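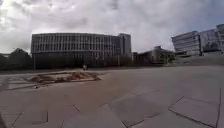 What does a heat pump do that a furnace doesn't? It moves heat that already exists outdoors into the house, so one unit of electricity can deliver two or three units of heat.

Contents Previous Next Glossary Index

Chapter 3
Moving Heat: Pumps, Loops and Sizing

Key terms: refrigerant, compressor, coefficient of performance (COP), design temperature, balance point, backup heat.

Cold air still holds heat. Hard to believe in January, but true. Refrigerant in the outdoor coil is colder than the air, so heat flows in and the liquid boils off to a gas. Compressor squeezes the gas — temperature jumps. Indoor coil gives the heat to the house. Expansion valve drops the pressure and round it goes again. In summer a reversing valve swaps the two coils.

COP first, then sizing. COP is heat out divided by electricity in, same units top and bottom. A unit drawing 1,000 watts and giving 3000 watts of heat has a COP of 3. Write that down, we use it all chapter. It drops as the outdoor air gets colder, so one number off a brochure is never enough. Ask for the table.

Sizing. Most common mistake in the trade: matching the new unit to the old furnace. Old furnaces were often way too big. Do the heat loss calculation instead (Chapter 2, the room by room sheet). An oversized single-speed unit short-cycles, wears the compressor and leaves rooms uneven. Undersized and the backup strips run to much.

Case for this chapter: the Pudgate house, single story, crawl space, electric baseboard. Soledad Casado did the survey in June, Obaidul Jayasinghe ran the numbers. Measured heating use before the work was 2385 kWh for the coldest month. They sealed the ducts and rim joist first, then picked the unit. Keep that order in mind — it comes back in the problems.

Before you start, check you can still do these from Chapter 2: convert BTU to kWh, read a design temperature table, find the area of a wall minus it's windows. If not go back now.

Related sections
Chapter 2: Heat Loss, Room by Room
Chapter 4: Ducts and Air Handlers
Worked problems: the Pudgate house
Reading a COP table
Answers to odd-numbered problems, p. 342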